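Chapter 8
Where the Water Goes

Terms to know
service connection
main
curb stop
metered use
apparent loss
real loss
night flow
pressure zone

The last chapter followed water from the river to the treatment plant and ended at the clear well, where finished water waits to be pumped into town. This chapter picks it up at the pump station door. Most of what happens from here on happens underground, in pipes that were laid at different times by different crews, and the main tool we have for understanding it is arithmetic.

We will use one small town for most of the chapter. Hokton takes its water from the Zaltier River, treats it at a plant on the north bank, and sends it into town through two large mains. One follows the county road to the older neighborhoods on the flat. The other climbs to the tank at Besnard Hill and serves the houses above the rail line. The town has 1432 service connections. A service connection is the small pipe that leaves the main and runs to one customer, whether that customer is a single house, an apartment building, a bakery, or the high school.

Students often assume that the number of connections tells you the number of people served. It does not. An apartment building with one connection may hold more people than a whole block of houses. The number of connections tells you how many bills go out, how many meters have to be read, and how many places there are where a small pipe is joined to a large one. That last item matters a good deal, because joints leak more often than straight pipe does.

8.1 Two columns

A water utility keeps two running totals. The first is the water it puts into the system, measured by a large meter at the plant. The second is the water it delivers, found by adding up all the customer meters. In a perfect system the two totals would match. They never do.

In Hokton the average connection uses 176 gallons a day. Multiply that by the number of connections and you have the amount delivered, a figure of just over a quarter of a million gallons. The plant meter shows a good deal more than that going out. When the town did the subtraction for this chapter's sample year, about 25 percent of the water leaving the plant did not show up on any customer's bill. 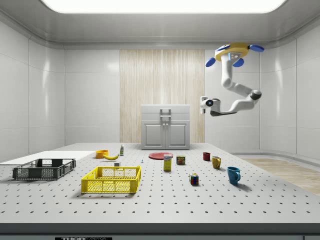 The word "lost" has to be used with some care. Water that is missing from the second column may have leaked into the ground, but it may also have been used by someone and never recorded. Fire crews open hydrants. The street department fills its sweeper. The plant sends water through its own pipes to flush them. If no meter sits on those uses, the water drops out of the books even though a person could have stood there and watched it being put to work.

For this reason the gap is divided into parts. Authorized unbilled use is water the utility knows about and does not charge for, such as hydrant flushing. Apparent loss is water that reached a customer but was not counted correctly. Real loss is water that physically escaped from the pipes, the tank, or the service connections before it got to a meter.

The three are worked on by different people. A crew with shovels can fix a real loss. They can do nothing about an apparent loss, which is usually found in the billing office or inside an old meter. A town that spends its whole repair budget on digging may find that the gap has barely moved.

8.2 Meters that run slow

A household water meter is a simple device. Water passes through a chamber and moves a disk or piston, and each movement is added to a dial. After many years the moving part wears. Worn parts let a little water slip by without turning the dial, so an old meter nearly always reads low. It is rare for one to read high.

The effect is strongest at very low flows. A dripping faucet or a toilet that runs all night may send so little water through an old meter that the dial does not move. The customer sees no change in the bill and has no reason to call a plumber. The utility, for its part, pays to treat and pump water that is never charged to anyone.

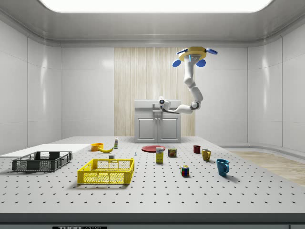
Large meters deserve attention first. In most towns a few customers account for a large share of sales – a cannery, a hospital, a laundry – and one slow meter at such a place can hide more water than a whole street of slow household meters. The usual practice is to test the large ones every year or two and to replace the small ones on a fixed schedule without testing them at all. Testing a small meter costs nearly as much as buying one.

Mistakes on paper belong under apparent loss as well. A reader may skip a yard with a locked gate and write in an estimate. A new building may be hooked up in June and not entered in the billing system until September. Two digits may be switched. Furkden, a few miles down the river, searched for a leak for most of a summer before a clerk noticed that the account for the fairgrounds had been entered in hundreds of gallons when the meter read in thousands.

8.3 Water in the ground

Real losses come in two kinds, and the kind that gets noticed is usually the less costly one. When a main breaks, water comes up through the pavement, the street is closed, and customers call. A crew is sent out, the valves on either side are shut, and the pipe is repaired, often by the next morning. The flow during a break is very large but it does not last long.

A small leak behaves differently. Water seeping from a loose joint may drain straight down into gravel, or find its way to a storm sewer, and never come to the surface. Such a leak can run for years. Compare two cases. A break that pours out 200 gallons a minute and is shut off in three hours loses 36,000 gallons. A leak of two gallons a minute loses 2,880 gallons in a day and passes the total for the break before the end of the second week. If nobody finds it for a year, it has lost more than a million.

Three lengths of time therefore go into any estimate of real loss: the time until the utility knows that a leak exists, the time it takes to find the exact spot, and the time it takes to make the repair. For a break in the street the first two are close to zero. For a slow leak the first is often the longest by far, and better wrenches will not shorten it.
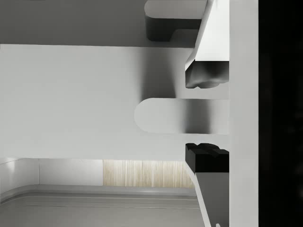
One reader of an earlier edition wrote in to object that this section lets the repair crews off too easily. In the reader's town, the letter said, leaks had been marked in blue paint on the sidewalk and then left alone through an entire winter, so that the paint wore off before the crew came. The objection is a fair one. A known leak that sits on a list is still running, and the third length of time should be written down and reported along with the other two. We have added a problem on this point at the end of the chapter.

8.4 The hours after midnight

Between two and four in the morning most customers are asleep. Very few showers are running, lawns are mostly not being watered, and shops are closed. The water that leaves the tank at that hour is called the night flow. Some of it is real use, for there are always night shifts, ice machines, and people who get up for a glass of water. The rest is leakage, which does not sleep.

Because use is so low, night is the best time to look for leaks. In the afternoon a leak of 20 gallons a minute is buried in the ordinary rise and fall of demand. At three in the morning it may make up a large part of everything on the chart.

Night flow is most helpful when the system can be divided. Hokton has two pressure zones, one on the flat and one on the hill, with a meter on the line that feeds each. If the night flow on the hill goes up and stays up while the flat holds steady, the search can begin above the rail line. Larger cities divide their systems into dozens of such areas and compare them every morning.

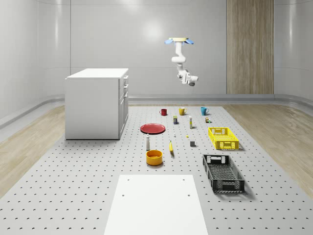

Pressure has its own part in this. Water escapes from a hole faster when the pressure behind it is high, and pressure in most systems is highest at night, when demand is low and little is lost to friction in the mains. Leaks therefore run somewhat harder in the dark than they do at suppertime. Some utilities install valves that lower the pressure in a zone after midnight and raise it again before people get up. The saving can be large where pipes are old, but enough pressure has to be left for fighting a fire, and the top floor of the tallest building has to be kept in mind.

8.5 How much loss is acceptable

It would be possible to repair nearly every leak in a town the size of Hokton. It would also cost far more than the water is worth. At some point the next gallon saved costs more to find than it costs to treat and pump, and a utility that goes past that point is raising its customers' bills for no purpose. Where that point falls depends on local facts. A town with a full river and cheap power may live with a loss that would be a serious matter for a town drawing on a shrinking well.

Percentages can mislead here. Suppose the largest customer in Hokton closes and the pipes leak exactly as before. The amount sold goes down, the leakage stays the same, and the loss as a percent of supply goes up, though not one pipe has gotten worse. For comparing one year with another, gallons per connection per day is a steadier measure, and it is the one used in the rest of this chapter.

Before going on, find a recent water bill for your home or school and write down the amount used, the units, and the number of days it covers. You will need all three for the first set of problems.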